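The Robot That Trusted the Window

On a Thursday in January, a delivery robot at Stamden stopped in the middle of a room and did not move again until a technician pressed the reset button. Nothing was broken. The motors were good and the battery was full. The robot had decided that there was no floor in front of it.

Clifford Beaulieu leads the small safety group at Stamden, and he spent the next weeks looking for the cause. The robot's navigation software, called Zernano, learns in simulated rooms before it drives in a real one. Beaulieu's group ran it again through 3,340 of these rooms. In 613 of them the robot made the same mistake. It took the view outside a window for open space which belongs to the room, and then it judged that the space had a dangerous drop.

"We were at first relieved, because it stopped," Beaulieu told me. "But then we found the other case." 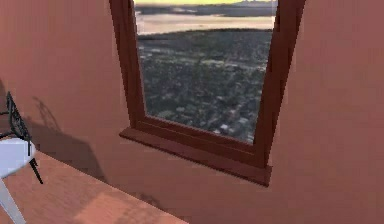
The other case is the serious one. When the software was less sure about the drop, it sometimes planned a path toward the glass. In simulation the robot only touches a wall and the run is finished. In a real building, with a low window and a heavy machine, the result could be much worse. Stamden took all its robots out of service the same evening.

The reason was found in the training material. The rooms came from a supplier, Skillberg, and 1,994 of them had the outside view painted as a flat picture, without any depth information behind the glass. The software had to guess the depth from colors and light, and it guessed with too much confidence.

Skillberg has now corrected the rooms. Stamden has also added a simple rule, proposed by an engineer at the testing firm Melnyk: if the camera and the distance sensor do not agree, the robot slows down and calls a person. Beaulieu would like to see this rule in every machine of such weight. He admits that the robots now call for help more often than the customers wish, and the second round of tests is still going on.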